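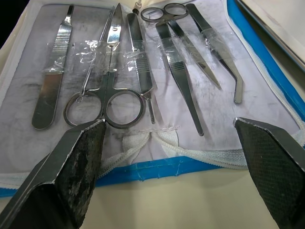

Algirdas Laur and Wai-kit Man
Revised 12/16/22

Chapter 4
Setting Up the Bench

Before you cut anything, you need to know what is in your kit and where each piece belongs. Students who skip this part spend the first lab hunting for a probe while the specimen dries out. Read this chapter at the bench, with your own kit open beside the book.

Kits differ from one supplier to the next. Most have a scalpel handle, one or more probes, and at least one pair of scissors. Many have two pairs, a larger one for tougher tissue and a smaller one for close work. The handle and the blades are separate parts. Leave the blade off until your instructor tells you to fit it, and take it off again before the handle goes back in the case.

At Wolville, where this course was first taught, each bench had a metal tray, a pad for the instruments, tissues, and a box for small supplies. Your school may do it another way. The layout matters less than keeping to it all term.
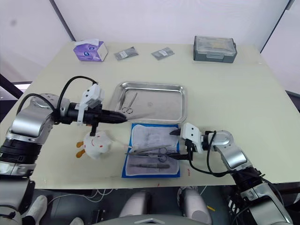 Lay the instruments parallel to one another, with space between them so you can pick up one without dragging the next. Keep the tray for the work itself. An instrument in use can rest in the tray for a moment, but it goes back to the pad when you change tools - a scalpel hidden under tissue is the most common cause of cuts in a teaching lab.

Before each session:

1. Wipe down the table and let it dry.

2. Open your kit and check it against the list inside the front cover of your lab notebook. Report anything missing before you start.

3. Move books off the working area. A thick hardbound volume takes up the space of a tray, and fluid will ruin the pages. If you need to look something up, use the side shelf.

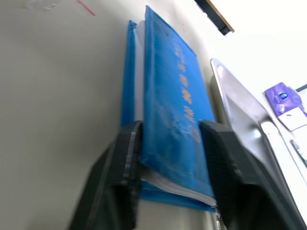
4. Set out the pad and place on it only the instruments named in the exercise.

5. Put on gloves and eye protection.

Care of the case

Instruments get most of the attention, but the case wears out first. In the Mofokeng section we kept records on 236 kits, and 24 of them needed a new case or a repair before the following March. The usual trouble was at the seams and along the edge, where the material is bent each time the kit is opened.
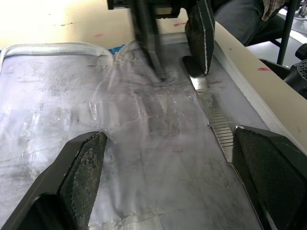 Clear tape will hold for a while on a worn panel, though it creases and picks up dirt. Replace it when it starts to lift. Never put instruments away damp, and never force the case shut over a pair of open scissors. Wipe smudges off with a soft cloth and a little soapy water, then leave the case open until it is dry.

Terms used in this chapter

Blunt probe: a rod with a rounded end, used to lift or separate tissue.
Forceps: a tool with two arms for gripping small structures.
Handle: the part of a scalpel that holds the blade.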